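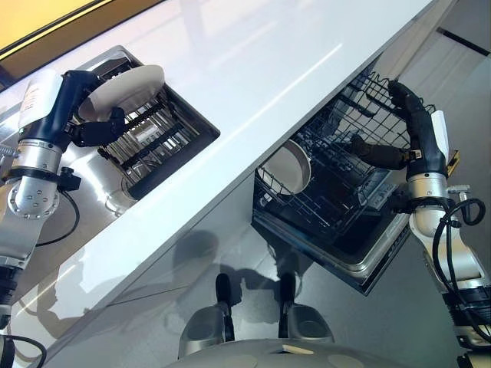 Fig. 1. Two-armed robot at sink and dishwasher. Plate in left gripper, bowl in right.

Courses > Work and Organisation > Week 5 > Automation in the kitchen

Search this site Go

March 2023
Notes by Monique Pons

Quick version of Thursday's lecture for those who missed it. Slides to follow when I get them off the other laptop. Reading for the tute is still the Doritau chapter, sections 2 and 4, skip 3.

1. Where we got to last week

Jobs vs tasks. Please stop writing "the job was automated" in your essays. A kitchenhand's job is a bundle: scraping, rinsing, racking, unloading, putting away, bins, floors, wiping down, receiving deliveries, finding the missing lid, covering the servery when someone's on smoko. The machine gets one or two of those. Question for this week is what happens to the rest of the bundle, and who decides.

Also the older point: the dishwasher is already automation. Took the scrubbing away decades ago and left the handling at either end. Handling was the leftover, the bit that needed hands and eyes. Robots with two arms are aimed at the leftover.

2. Why dishes are hard (short, this isn't an engineering unit)

- Plates are thin and glossy. Grip has to be on the rim, and the angle matters, see fig. 1.
- Two hands working in two places. A person does it without thinking, one in the sink and one in the machine.
- Rack tines. Small gaps, everything close together.
- Wet. A wet plate behaves differently to a dry one, and a greasy one differently again.
- Height. Lower rack of a domestic-style machine is well under the bench. People bend. Remember this for section 4.

Robots in this kind of work may be driven by a person at a distance, or run on their own after learning from lots of recorded attempts, or some mix. For our purposes ask which every time. If there's an operator, there's a worker, and you should be able to say what they're paid and where they sit.

3. Case: Femley

Contract caterer, runs staff dining rooms. The site is at Claltarov, 2000 meals a week, 41 staff across kitchen and servery. Deschamps supplied the robot and a technician for the first stretch. Trial began in October.

What management said it was for: turnover. Kitchenhand positions empty for months at a time, chefs doing their own pots. Staff were told no redundancies during the trial. "During the trial" is doing a lot of work in that sentence, as the delegate pointed out at the first meeting.

What was logged: 3152 interventions. An intervention is any time a person had to step in. Sounds terrible, but we don't have a proper denominator (how many items handled overall), so careful. Several of you treated this as a failure rate in the online discussion. It is a count. What it does tell us is that stepping in was somebody's work, and that work wasn't in anyone's position description.
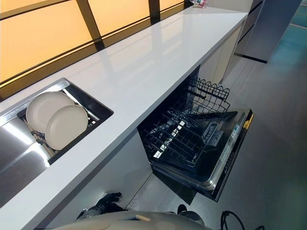
Which gets us to the main idea for the week, so-called residual work. Four kinds turned up in the interviews:

a) Setting up. Door down, rack out, things scraped first, nothing stacked inside anything else. Kitchenhands started sorting the crockery into types before the robot saw it. Took longer than they used to spend. Not counted.

b) Minding. Half watching while doing something else. Tiring in a way people found hard to explain to their supervisor, who saw them standing there.

c) Fixing. The plate that went in crooked, the bowl facing the wrong way up and full of water.

d) Explaining. To chefs, to visitors, to the man from head office. Mostly fell to the longest serving staff.

Compare with self-checkouts from week 3. One attendant, six machines, same pattern. Though there the customer picks up a lot of the handling, and there's no customer in a back kitchen, so it all lands on staff.

4. What got better

Don't leave this out just because the unit is meant to be critical. Maëlys Gautier did the site interviews and her notes are on the library page. Main things:

- Less bending. Two of the older kitchenhands said their backs were better by the end of a week. Self-reported, tiny group, still worth having.
- Fewer late finishes. The last load could be left to the robot with one person on, where it used to be two.
- A couple of people liked the technical side and got good at it. One was shown how to recalibrate the grippers and ended up as the person everyone rang.

That last one is where the argument started. New skill, same classification, same hourly rate. Femley's position was that it was temporary. The staff position was that everything is temporary until the roster comes out.

And the late finish thing cuts both ways. Going home at nine is nice. Losing the hours is less nice if you're casual. Femley's own planning paper had 800 hours a year coming out of the evening roster at that one site. No names next to the hours, but if you know who works evenings you know whose they are. Casuals, students, mostly women with a day job elsewhere.

5. The space changes too

Underrated. Watch where bodies go. A robot with two arms out in front of a bench takes up the spot where a person would stand, plus clearance around it. Cables on the floor are a hazard question and somebody has to own it. In a narrow kitchen you've now got one less way through. At Claltarov staff moved the bins to the far side, which meant a longer walk with every bin, which nobody had costed.

Also company. Dish duty is usually dull but it's done next to another person. Several interviewees brought up talking, without being asked. I'd like someone to take this up for the long essay, there's hardly anything written on it for kitchens specifically.

6. For the tute

Bring one task from a job you've had. Split it up as small as you can stand. Mark which bits a machine could take, then write down what has to happen just before and just after each of those bits, and who'd be doing it.

Then look at consultation. When were the Femley staff first told? When were they first asked anything? Different dates, both are in the Gautier notes, page 4 I think.

Essay extensions: email me before the due date please, not after. Room for the tute has changed, check the timetable becuase I don't have the number on me.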